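Subject: Re: [rallstead-makers] Open day visit, who went and was it any good?
From: Stamatia Tzavaras
To: rallstead-makers list

Sorry for the slow reply all, been flat out. Notes below, typed in a hurry between two other things so forgive the state of it. Quoting the original so I don't miss any of the questions.

> Hi all
>
> Couldn't make the Baline open day in the end (childcare fell through)
> and would love a report from anyone who did get there. Things I'd
> like to know:
>
> - is it worth the trek out
> - did they run the two-arm setup live or just show videos
> - what are the arms, roughly, and could we build a pair ourselves
> - how do they do the teaching side
> - any chance of a group visit later in the year
>
> I've still got the Womeo kit sitting in its box at the workshop and
> need a kick up the backside to get it built. If the answer is "don't
> bother" I'd also like to hear that before I clear a bench for it.
>
> Cheers
> G.

Right. In order, more or less.

Worth the trek: yes, if you go early. I got there just after ten and had the demo room nearly to myself, by half eleven you were looking at the back of people's heads. Parking is hopeless. Walk from the station, it's signposted as far as the bakery and then not at all, keep left.

Live or videos: live. There was a video loop in the foyer with music on it which I'd skip. The proper stuff is upstairs, second door, a row of little booths each with a pair of arms in, and a person next to each one who knows what they're talking about. Mine was a PhD student who had clearly been told to keep it to five minutes and gave me most of an hour. Very good value.

The job they were showing was tidying up. Toy bricks on the table, arms pick them up and put them in a tray. Sounds dull, wasn't. A brick is a nasty thing to grip if it's lying at a funny angle or half on top of another one, and they leave them like that on purpose. She tipped them out by hand between goes and didn't straighten anything.

Photo from my turn at the glass, the right arm is over the tray:
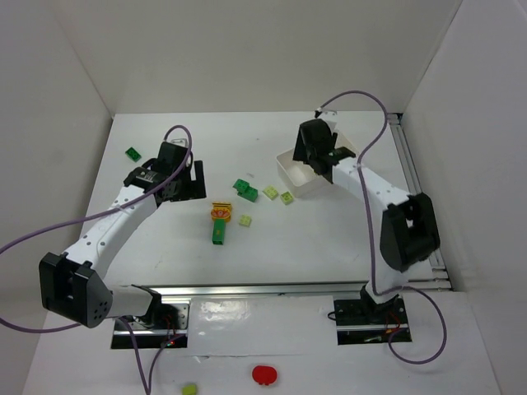 Posted by Stamatia Tzavaras | January | Rallstead makers list

So the arms. White links with holes all along, black joints, black grippers, base plates let into a platform at the front with a bit of aluminium rail between. Smaller than I'd expected. You could carry one under your arm on the bus. The student said the links are easy enough to get made and the money all goes on the servos, and that the second pair cost them a lot less grief than the first becuase by then they knew which screws work loose.

Note the purple cables going up and over. I asked. They used to be clipped tight along the arm and kept getting pulled at the wrist, so now they leave big loops and put up with how it looks. If we build anything I'd do the same from the start.

Could we build a pair: I think so, yes. Not quickly. She reckoned 8 weekends for people who've never done it, and that assumes parts turn up. The Womeo kit is a single arm isn't it? Then it's a fair way to learn on. Calibrating is the bit everybody hates, she said do it twice and write the numbers on tape stuck to the base. Don't keep them only on the laptop. I didn't ask what happened with the laptop.

The walls. I'd assumed the white box was for safety and it's partly that but mostly so the background stays the same whatever is going on in the room. Before that they had people walking past in bright jumpers and the thing would do worse in the afternoons. Matt paint, not gloss. Gloss gives you reflections and then you're chasing those.

Teaching side, this is the part G. wanted most I think. Somebody drives the arms by hand using a second smaller pair (leaders, she called them) and everything gets recorded, arm positions and the camera view together. Then again. And again. For the bricks they'd done 180 runs by one person before it was any use at all, and the total on the whiteboard by the door, all tasks and all people, was 2,993. Somebody had drawn a cake next to it ready for the next one but six.. no, next but seven. Whichever gets you to three thousand.

I had a go on the leaders. Hard! You've no feel of the thing through your fingers, so you squeeze too much, and judging depth is awful for the first few tries. I knocked a brick clean off the table and got one in the tray on my fourth attempt. There was a lad of maybe ten after me who did three on the trot. They save the good runs and bin the bad ones, mine got binned, fair enough.

Then she set it going by itself. Slower than a person by a long way. It dithers. It'll go down for a brick, stop just above, come up, have another go. When two are stuck together it mostly takes the pair and drops them in as one, which she counted as a pass and I'd have argued. I stood through four goes and it cleared the table in three of them, the other one it pushed a brick up against the wall and sort of nudged at it until she hit stop.

Things I asked on behalf of people here:

Noise - not bad. Servo whine, you could talk over it easily. Would be OK in the back half of the workshop on a club night.

Power - she has both arms off one bench supply, and said don't skimp on it, theirs browned out when both arms lifted together and they spent a fortnight blaming the software.

Software - all free stuff, with their own scripts on top which they'll share if asked nicely. I've got an email address, not putting it on an open list, shout if you want it.

Computer - a decent gaming machine for the training part. Running it afterwards wants much less.

Talk at one o'clock in the big room was by someone from Gowda, about warehouses. Slides too small to read from where I was and I left halfway for a sandwich. If anyone stayed to the end please fill in the rest, I heard the questions were good.

Group visit: asked at the desk. They'll take groups outside the open days, mornings only, and they'd want names beforehand for the badge printer. The minibus from the community centre is £43 for the half day if we bring it back with fuel in, so split between a full bus it's nothing. I'm happy to do the ringing round if somebody else does the driving. I am not driving that thing again after the harbour trip.

Also they were giving away offcuts of the grooved rail from a crate by the stairs, help yourself. Took two lengths, they're under the lathe with a label on. Please don't cut them up for the bike stand.

G., clear the bench. I can do an evening or two on the Womeo box if you've got the small hex keys, mine have gone walkabout.

Anyone else who went, do add, I only saw the one booth properly and there was something with folding cloths at the far end I never got to.

Stamatia

--
rallstead-makers mailing list
To leave the list, send a blank message with "unsubscribe" in the subject
Please trim your quotes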